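Work Surface, Bay 2: Gallery

Altlow has kept a set of pages on its work surfaces since April. Bay 2 is used for fabric handling: folding, sorting, and transfer in and out of a basket. The table is a light wood type with a visible grain. Its reference number in the furniture list is 1241. Surface condition matters for thin fabric, which catches on raised grain and picks up grit. Larger views open in the Divier viewer.

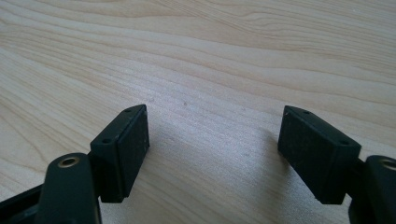 Bare wood between the fingers. The grain runs in long waves, with a tiny dark speck and faint pale scuffs.
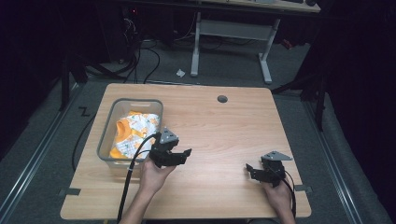 Table and basket. The fabric in the translucent gray basket is white with orange trim and a small orange and green print. The round grommet hole is near the upper right of the tabletop.

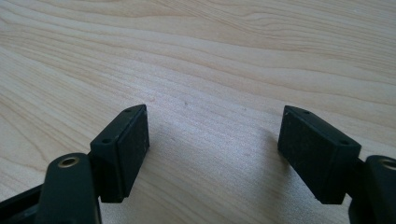 Open wood again, jaws apart. Darker tan streaks show between the paler bands of grain.

Ankrah replied that light wood is a poor choice under white fabric, as the hem is hard to find against it, and asked whether a plain gray mat had been considered. The Gravuto mat used in Bay 9 shows edges well but drags on knits. It also has to be taped at the corners, and the tape collects lint.

Cleaning procedure for this table type: dry microfiber cloth first, wiped along the grain, then a cloth dampened with plain water. No wax or spray polish. Both leave a film that transfers to fabric. Raised spots are sanded by hand with 1000 grit paper and the dust is vacuumed off. The basket is emptied and wiped at the same time, including the handle slot.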